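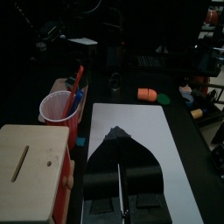

Keeping a drawing table usable

A table used for drawing, cutting and letter writing fills up quickly. These tips were put together by Yolandi Mathebula for the Cedadau household pages and updated on Apr 5, 2018.

Work on one big sheet

Lay a large sheet of white paper flat on the table before you start. On a dark top it shows you where the work goes, and it catches pencil dust and stray ink. Leave a hand's width of bare table on the side you write with. When the sheet is too marked to use, turn it over. After that it does for wrapping or for testing pens.

Don't tape it at the corners if the table is varnished. Two smooth stones hold it well enough.

Pens and pencils in a cup

A plastic cup will do. Long pencils make a light cup lean, so put a few coins or a spoonful of dry rice in the bottom. Keep only what you use that week in it. A pencil and a marker are often enough, and the rest can go in a drawer.

Markers last longer lying down, so if one is going to be left for a month or more, take it out of the cup. Pencils go in point up.

A tray for small bits

Small loose pieces end up on the floor or under the paper. A shallow tray with raised edges, kept at the back of the table, gives them somewhere to go. Light colours are best, as dark bits show up on them. Empty it when you finish for the day. Anything you can't identify goes in a jar, and the jar gets thrown out in January.

Wooden boxes

Boxes with an unfinished top mark easily. For faint scuffs, rub along the grain with fine sandpaper and wipe with a dry cloth. Don't use a wet one, which raises the grain and makes it furry. Painted sides can be wiped with a damp cloth and a drop of washing-up liquid.

If the top has a slot or a hole in it, clean the edges with an old toothbrush. A wooden knob that has worked loose can usually be fixed with a little wood glue. Leave it overnight before you pull on it.

Ink on the table top

Dab, don't rub. Methylated spirit on cotton wool lifts most marker, but try it underneath first. It will take the shine off some varnishes.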